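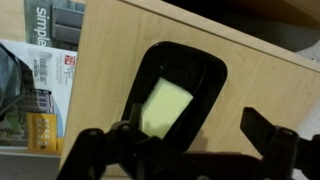 The drop zone problem

Every house has a spot where stuff lands when people walk in the door. Ours is a light wood cabinet against a beige wall, and for most of the winter you couldn't have set a coffee mug on it. Hats, mail, chargers, a single glove, a flashlight that hasn't worked since we moved to Grudden... it all ended up there, and then it all stayed there.

So one Monday in February I decided I was going to fix it, and I was going to do it before lunch. (I did not do it before lunch.)

I should say I am not a naturally tidy person. I like the idea of tidy. I read the blogs, I save the pictures of mudrooms with matching hooks, and then I put my keys in the fruit bowl. What finally got me moving was missing a dentist appointment because the reminder card was under a pile of takeout menus. They charged me for it, too!

I started with the small stuff, which everyone says not to do. You're supposed to start big, clear the surface, wipe it down and only put back what you need. But I know myself, and if I sweep everything into a box, that box is going to live in the hallway until summer. So I went one thing at a time. Pick it up, decide, put it down somewhere it belongs.

The little gadgets were the worst. We had a whole family of black plastic things with screens — timers, a pedometer from a work wellness challenge, a kitchen thermometer, some remote for a fan we gave away. A blank screen tells you nothing. Is it dead? Is it asleep? Is it waiting for a battery size they don't sell anymore? My rule became that anything with a screen gets one fresh set of batteries and one chance. If it wakes up, it gets a home. If it doesn't, it goes in the bag for the electronics drop-off, and I don't get to feel sad about it.

That rule was good for me. I've been keeping dead gadgets for years on the theory that I might fix them, and I have never fixed one.

What goes on top

Then came the tray. I bought a Talmont tray, the black one with the rounded corners and the raised sides, after going back and forth for way too long over whether I wanted something prettier. I had my eye on a woven one, but woven things collect crumbs and paper clips, and you can't wipe them. The raised sides matter more than I expected. Things can't creep off the edge, and when it's full, it's full. You don't get to start a second pile next to it (well, you do, but you feel guilty).

The tray is for things that are passing through. Something you have to return, something you need to grab tomorrow, whatever came out of your pocket. It gets emptied on Sunday night or it gets emptied by me with a lot of sighing.

Next to the cabinet there's a narrower wooden shelf that sits a little lower, with a slim rail along the right side. I used to think that rail was only decoration, and now I love it. Hats don't slide off. I had been planning to buy hooks for the ball caps, and I even had a set of the Stililar ones in my cart, but the hats were already living on that shelf and seemed happy there. The dark red one goes on top and the blue one goes under it. Two caps is plenty for a shelf that size. The rest went up to the closet, including the 13 that came from my husband's old softball league, and no, I will not be discussing that further.

Paper is the part I haven't solved. A sheet or a packet always sneaks back in next to the hats, and if I'm not careful it brings friends. I've tried a basket, a clip on the wall and a very nice Lytvynenko folder that I promptly filed other folders in. For now, paper is allowed on the shelf for a day if it needs signing, and everything else gets recycled before I take my shoes off.

I set myself a budget of 100 dollars for the whole corner and came in way under, mostly by not buying the hooks. I did spend part of what was left on a plant, which has nothing to do with organizing and is on the kitchen windowsill, doing great. 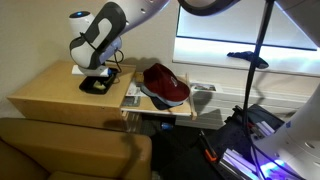 Do you really need a tray if you already have a cabinet with a shelf?
I think so, at least for the top. A bare surface invites people to spread out, and a tray gives the loose stuff an edge to stop at. If you don't want to buy one, a baking sheet or the lid of a shoebox will do the same job while you figure out what size you need. Measure the cabinet top first and leave some open space on one side so you can still set down a bag of groceries when you come in.

A few of you asked last time about the drawer situation, and I promise I'm getting there. I opened it, I looked in, and I closed it again. I'll do it next month when the weather's nicer and I can leave the door open and carry things straight out to the car.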